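Ticket 481 – Arm B protective stop during bowl transfer
Queue: Omness bench automation
Status: Open (was Closed, was Open)
Priority: Medium, raised from Low after the second cracked dish

Reported: 17th January

Arm B goes into protective stop when it lowers into the far dish while Arm A is moving its wrist. The pendant shows a joint torque warning and then, two seconds later, a communication loss, as if it had decided to stop talking to us. Restarting clears it. Restarting has been clearing it since the Triton controller update, and I would like to stop calling that a fix.

Seen in 20 of 56 runs. Never seen while anyone from Kollár support was on the call.

Tried so far:
Swapped the network cable. No change.
Swapped it back. No change, but tidier.
Reloaded the Arix gripper profile on both arms. Fault came back on the next run.
Lowered the approach speed on B. Same fault, only you wait longer for it.
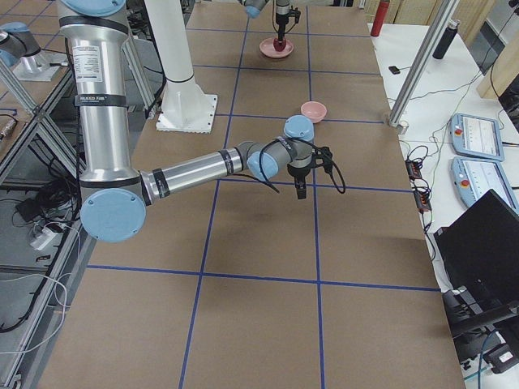 Torque warnings on B line up with A's wrist rotation in the log, every time, so I no longer believe this is two separate faults. My first suspect is the cell layout file, which still has both bases where they were before the benches were shifted. The blue tape grid on the kraft paper was supposed to settle arguments about position, and it does, provided the software has been told where the grid is. Second suspect is the cable hanging in a loop around A's gripper. It needs to be clipped back before anyone runs a full rotation, whatever the cause of this ticket.

Update: remeasured both bases against the grid. B is off by 2 cm in the layout file. Corrected, saved, reloaded. Clean runs all afternoon, then a protective stop on the last one before I went home.

Reply from Kollár support: please restart the controller and confirm.

Restarted. Confirmed that it restarts.

Next: run B with A powered down, then A with B powered down, full logs on both. Until then keep hands off the table while either arm is live, and use the emergency stop if B hesitates over the dish. Please do not close this ticket again without a log attached.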